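Relatório de progresso n.º 4
Projeto Vasamik - Reabilitação da rede de drenagem e monitorização de caudais na bacia de Ayala
Entidade executante: Bremach
Entidade financiadora: Onon
Data de emissão: 21/12/2021
Responsável técnico: Liviu Dumitrescu
Verificação: Jozef Claeys

1. Âmbito

O presente relatório cobre os trabalhos executados desde a entrega do relatório n.º 3, no final de maio, e destina-se à apreciação do financiador nos termos do contrato de apoio. Mantém-se a estrutura dos relatórios anteriores, com exceção do capítulo relativo a servidões, que passou a integrar o ponto 5.

As intervenções incidem sobre o coletor principal e respetivos ramais, os órgãos de inspeção e as secções de medição de caudal. A reformulação do descarregador de jusante, prevista na candidatura inicial, foi retirada do âmbito por acordo entre as partes e não é tratada neste documento.

2. Situação geral

A empreitada de substituição de coletores encontra-se concluída nos troços de montante e em curso no troço central. O troço de jusante depende da autorização de atravessamento do caminho rural, requerida durante o verão e ainda sem despacho.

A componente de monitorização está mais adiantada do que a de construção civil. Das quatro secções de medição previstas, duas estão em serviço e a transmitir dados, uma está instalada a aguardar alimentação elétrica e a última não tem ainda câmara construída. A ordem de instalação foi alterada face ao plano, a fim de aproveitar as câmaras existentes a montante enquanto decorria a obra no troço central.

3. Construção civil

3.1. Troços de montante

Os coletores de betão existentes foram substituídos por tubagem de polipropileno corrugado, assente sobre leito de areia. Os ensaios de estanquidade foram realizados com água, por troços entre câmaras consecutivas. Todos os troços foram aceites, um deles à segunda tentativa, após substituição de um anel de vedação mal posicionado numa junta de transição.

A inspeção vídeo final não revelou contrapendentes. Foi registada uma ligeira ovalização junto à câmara da escola, dentro da tolerância do fabricante. Recomenda-se nova inspeção desse ponto antes do termo do prazo de garantia.

3.2. Troço central

A escavação encontrou rocha a uma cota superior à indicada na campanha de prospeção. O desmonte foi feito com martelo hidráulico, dada a proximidade das habitações, e o rendimento diário baixou em conformidade. O atraso acumulado neste troço é de dez dias úteis à data do relatório. O empreiteiro propôs recuperá-lo com uma segunda frente de trabalho a partir de janeiro - proposta que a fiscalização aceitou, condicionada à apresentação de um plano de sinalização temporária revisto.

Foi ainda detetada uma conduta de rega não cadastrada, em fibrocimento, a cruzar o traçado na diagonal. A conduta estava fora de serviço. A remoção do material foi entregue a operador licenciado e as guias de acompanhamento constam do anexo C.

3.3. Ramais domiciliários

A ligação dos ramais acompanha o avanço do coletor. Em vários prédios verificou-se que as águas pluviais dos logradouros estavam ligadas à rede doméstica. Os proprietários foram notificados por escrito. A separação no interior dos prédios não é elegível no quadro do financiamento, mas deixou-se em cada caso uma espera tamponada na rede pluvial, de modo a evitar nova abertura de vala.

4. Monitorização de caudais

4.1. Equipamento e dados

As secções em serviço utilizam sensores de velocidade por efeito Doppler combinados com medição de nível por pressão. O registo é feito a intervalos fixos e a transmissão ocorre uma vez por dia, com descarga adicional em caso de ultrapassagem do nível de alarme.

A taxa de dados válidos é satisfatória em tempo seco. Em chuvadas intensas, a secção mais a montante apresenta perdas de sinal de velocidade, atribuídas ao arrastamento de folhas que se fixam ao suporte do sensor. O suporte foi rodado e a frequência de limpeza aumentada durante o outono. Ainda não há episódios de precipitação em número suficiente para avaliar o efeito da alteração.

4.2. Calibração

Foram executadas medições de controlo com traçador salino em ambas as secções. Os desvios obtidos são compatíveis com a especificação do equipamento para alturas de escoamento médias e altas. Para alturas reduzidas, o sensor de velocidade fica próximo do limite de submersão e os valores devem ser usados com reserva. Para estes regimes adotou-se uma curva de vazão, descrita na nota técnica que acompanha o anexo D.

4.3. Documentação e arquivo

As fichas de câmara, os certificados de calibração e os cadernos de campo estão arquivados em papel no escritório de obra e em cópia digital no servidor da Bremach. Os cadernos relativos às campanhas anteriores ao projeto foram digitalizados, com indicação das páginas ilegíveis. A codificação das câmaras foi uniformizada: cada órgão tem agora um único código, usado no cadastro, nas peças desenhadas e nas etiquetas colocadas sob as tampas.

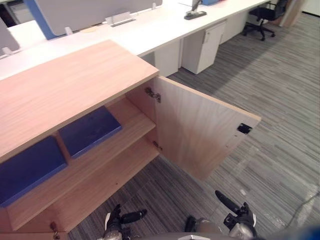 O atraso no troço central compromete a data contratual de conclusão?
Nas condições atuais, a data mantém-se, desde que a segunda frente de trabalho arranque em janeiro e que a autorização do caminho rural seja emitida até ao final do trimestre; sem essa autorização, o caminho crítico passa para o troço de jusante e será necessário um pedido de prorrogação.

O cronograma revisto, no anexo B, assume estes pressupostos. A folga remanescente concentra-se na fase de repavimentação, cuja execução depende de temperaturas adequadas à aplicação do betuminoso e que por isso não deve ser antecipada.

5. Servidões e licenciamento

Todas as servidões relativas aos troços de montante e central estão constituídas. No troço de jusante falta o acordo com um proprietário, que solicitou o desvio do traçado para a estrema da parcela. A solução foi estudada por Liviu Dumitrescu e é viável do ponto de vista hidráulico, com a introdução de uma câmara adicional e perda marginal de pendente. O aumento de custo é suportável pela rubrica de imprevistos. A Bremach aguarda a posição do financiador antes de formalizar a alteração.

A licença de ocupação do domínio hídrico foi renovada sem condições novas.

6. Execução financeira

A despesa apresentada neste período respeita sobretudo a movimento de terras, fornecimento de tubagem e instalação de equipamento de medição. A rubrica de movimento de terras está acima do previsto, em resultado do desmonte em rocha. A rubrica de equipamento está abaixo, por se ter dispensado a construção de uma câmara nova a montante. O saldo entre ambas não exige reforço da dotação, mas exige transferência entre rubricas, cujo pedido segue em separado.

Os preços da tubagem sofreram atualização pelo fornecedor em meados do ano. O material destinado ao troço central tinha sido encomendado antes dessa atualização. O do troço de jusante ainda não foi encomendado e o respetivo encargo foi recalculado no mapa do anexo A.

7. Segurança e ambiente

Não se registaram acidentes com baixa. Houve um incidente sem lesões, relativo à queda de um painel de entivação durante a descarga, que levou à substituição das lingas e a uma ação de formação em obra.

As terras sobrantes foram encaminhadas para o depósito autorizado. O ruído do martelo hidráulico deu origem a duas reclamações, ambas respondidas - o horário de utilização foi restringido ao período entre o meio da manhã e o fim da tarde.

8. Riscos em acompanhamento

Autorização de atravessamento do caminho rural: em aberto, probabilidade média, impacto elevado. Reunião com a entidade competente já pedida.
Rocha no restante troço central: sondagens complementares executadas, perfil atualizado, impacto incorporado no cronograma.
Alimentação elétrica da terceira secção de medição: ramal requisitado. Em alternativa, será instalado painel solar com bateria, solução já orçamentada.
Subida de preços da tubagem: impacto limitado ao troço de jusante.

9. Trabalhos previstos para o próximo período

Abertura da segunda frente no troço central e conclusão da tubagem entre a ponte e o largo.
Entrada em serviço da terceira secção de medição.
Construção da câmara da última secção, sujeita à decisão sobre o traçado de jusante.
Nova campanha de traçador em regime de caudal elevado, se as condições meteorológicas o permitirem.
Entrega do cadastro atualizado dos troços de montante, em formato editável.

10. Decisões solicitadas ao financiador

Aprovação da transferência entre rubricas referida no ponto 6.
Posição sobre o desvio do traçado descrito no ponto 5.

Anexos: A - Mapa de execução financeira; B - Cronograma revisto; C - Guias de acompanhamento de resíduos; D - Resultados das medições de controlo e nota técnica sobre a curva de vazão.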